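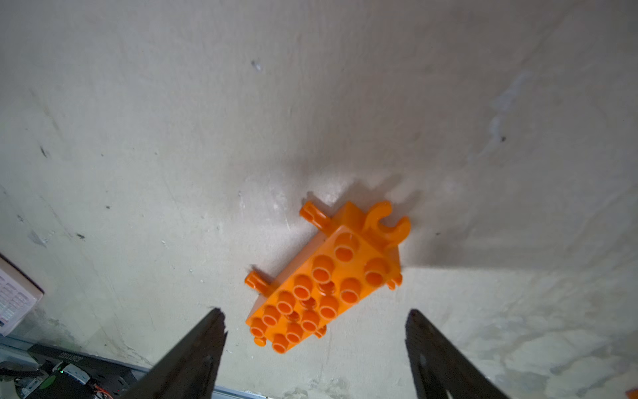
Orange brick with a clip end, on a pale gray surface.

Mudgway Toy Library - Frequently Asked Questions

Updated February. If your question isn't on here, ask at the desk or email us, we do read them, just slowly.

JOINING

Who can join?
Anyone with a kid to borrow for. Parents, grandparents, foster carers, home daycares. You don't have to live in Mudgway, we have plenty of families from Dekum.

What do I need to bring?
Photo ID and something with your address on it. Phone bill is fine, on your phone is fine too. Kids don't need to come with you to sign up.

How much is it?
Free for the basic card. The basic card gets you three items at a time. If you want more than that there's the Plus card, five items plus one large item (slides, play kitchens, the train table). Ask about price at the desk, we have a reduced rate and you don't need to prove anything to get it.

Can daycares and preschools join?
Yes. Group card, ten items, four weeks. One named person signs for everything. Please don't put group loans on your own family card, it messes up the holds.

BORROWING

How long can I keep things?
Three weeks. Large items two weeks. Puzzles used to be one week, now they're three like everything else.

Can I renew?
Once, if no one has a hold on it. Online or by phone. Not by leaving a note in the return bin.

How many toys do you have?
796 in the catalog right now. Not all out on shelves, the bigger stuff lives in the back and you pick it from the binder.

Do I have to reserve?
Not for shelf toys, just come in and grab. Large items yes. The train table is nearly always booked so get your name down early, esp. before school vacations.

How long do you hold a reservation?
Until closing on the Friday after we call you. Then it goes to the next family.

Can I borrow for a birthday party?
Sure. Party boxes are separate, they go out for one weekend. Ball pit box, parachute box, dress up box. Book these as far ahead as you can.

What about batteries?
Toys go out with batteries in if they need them. If they die while you have it, put new ones in, and leave them in when you bring it back please. We get through a lot of batteries.

BRICKS AND BUILDING SETS

We get enough questions on these that they have thier own section.

Which brick sets do you have?
The big chunky kind for toddlers, regular small bricks, magnetic tiles, wooden unit blocks, and the Grorura marble run. The largest tub of chunky bricks is 200 pieces and it is heavy. Bring a stroller or a friend.

Do I have to count the pieces before I return them?
For tubs over 100 pieces, no. We weigh them. For everything else there's a card in the lid with the count on it, please check against that before you come in.

We found an extra piece in our tub. What do we do?
Keep it seperate, hand it in at the desk, tell us which tub it came out of. Don't just mix it in. Happens all the time, bricks migrate.

Can we mix your bricks with our own at home?
Please don't. You won't get them apart again and neither will we. If it's already happened, call us before you start sorting, we may have a spare list that helps.

Are small bricks OK for under threes?
No. Small bricks and the marble run have a red sticker and we won't check them out on a card where the only kid is under three. If you have an older one too that's fine, your call, but keep an eye.

Do you have instructions for the sets?
Some. Anything we have is in a plastic sleeve inside the lid. Don't let it go home in the bath.

CLEANING

How clean do things need to be when they come back?
Wiped down, no food, no sand, no stickers. That's it. We clean everything again before it goes back out.

How do I wash plastic bricks?
Warm water, a bit of dish soap, mesh laundry bag or a colander. Rinse, spread on a towel, leave overnight. Turn them over halfway, water sits in the hollow parts. Not the dishwasher, we've had warped ones.

Magnetic tiles?
Damp cloth only. Never soak them. If one has a crack take it away from the kids right then and bring it in to us in an envelope.

Soft toys and dress up?
We wash those. Just return them in the bag. If someone in the house has had lice or a stomach bug, say so, no judgment, we bag it seperately.

LOST, LATE, BROKEN

Something's missing a piece. Am I in trouble?
No. Tell us. One or two bricks, no charge. If it's a piece the toy can't work without, we try to order a spare first and you only pay for the spare.

Something broke.
Same thing. Toys break. Don't glue it yourself please, most glues aren't ok for toys that go in mouths.

Are there late fees?
Not for the first week. After that your card is paused until the item's back. Large items and party boxes do have a fee, it's on the sheet you sign.

I lost the whole thing.
Call us. We'll work something out, payments are fine.

DONATIONS

Do you take used toys?
Yes to bricks, blocks, puzzles with all pieces, trains, play food. No to stuffed animals, car seats, anything with a cord, anything recalled. One bag or box at a time, during open hours only. Nothing left on the steps.

Do you take loose bricks with no set?
Yes! Any color, any amount. They go into the top-up bin for replacing lost ones.

VISITING

Where do I park?
Lot behind the building, enter off the Stemura side. Two spots by the door are for loading, 15 minutes.

Can my kid play while I choose?
Yep, rug area by the window. Stay with them. Snacks stay in the bag.

Is it stroller and wheelchair accessible?
Ramp at the back door, ring the bell if it's locked. Restroom is on the same floor, changing table in there.

Do you close for snow?
We follow the school district. If Mudgway schools are closed so are we, and anything due that day gets moved to the next day we're open.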